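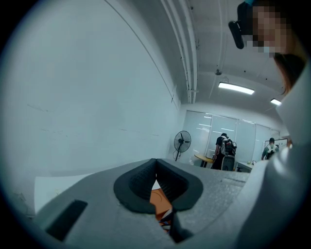

Handheld gripper closed by itself, twice now. Anyone else had this?

grecu_a
Hi all, Alina Grecu here, long time reader and occasional moaner. We've got a pair of Rindeo handheld grippers for recording tabletop jobs (cutting, opening boxes, tidying up, that sort of thing) and in March one of them started misbehaving. You ease off the trigger, the jaw opens as it should, and then a second or so later it snaps shut again. No warning, no error. The first time it did it I was holding a pair of scissors in it and the point went a good way into my sleeve. No blood, but I did say a word my mum wouldn't like!

The log shows the opening reading at 80, then a jump to 245, then back to 80. I've swapped the pads and cleaned the slide. Same again after lunch.

pollyfilla
Ouch. Is it always the same hand? Ours did something similar and it was the cable. Every time I leaned forward it tugged at the plug and the reading went daft for a moment.

grecu_a
Always the right one, yes. The left has been good as gold for months.

dobbin_t
It won't be the cable. A bad cable gives you dropouts, so you'd see gaps in the log, and you've got a clean number that happens to be wrong. I'd put money on the spring. They get tired and then they catch.

pollyfilla
Mine gave clean wrong numbers too, dobbin. The software holds the last value it liked and fills in. Depends which version you're on.

grecu_a
Right, bit of an update. I sat down and did 50 open-and-close goes with nothing in the jaws and it behaved perfectly. Then I went back to poking at a cardboard box with the scissors and it went on the fourth try. 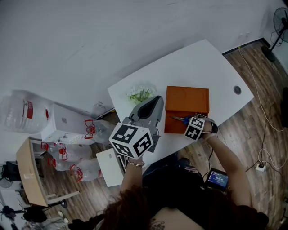
So it only seems to want to play up when there's a load on it and my wrist is turned a bit. I've moved the lead so it has more slack and I'll see what that does. If it's the spring then fine, I'll order one, but Grasora want 145 for the whole jaw assembly and won't sell the spring on its own, which is a cheek.

dobbin_t
Load plus twist is the spring. Told you.

kestrel99
Or the slide flexing. Can we talk about the scissors though? You've got a fault that shuts the jaw without being asked and you're still testing it with blades. Use a wooden spoon.

grecu_a
Fair. I was trying to repeat exactly what set it off, but point taken, spoon from now on.

dobbin_t
A spoon won't load it the same way, it's too fat in the jaw. Blunt kids' scissors would be closer.

kestrel99
I'd still take a less tidy test over a hole in somebody's hand.

pollyfilla
Before you spend anything, hold the plug in with your other hand and twist. If the number moves, you've found it. Dedex do a right-angle lead that sorted mine.

grecu_a
Just tried it. Number moved from 80 to 145 with the jaw wide open! So there's something in the cable idea, though it doesn't explain the jaw physically shutting. Going to take the cover off tonight and look at both. Does anyone know if those little screws are glued in?

pollyfilla
Two of mine were. Warm them with a hairdryer first and go gently.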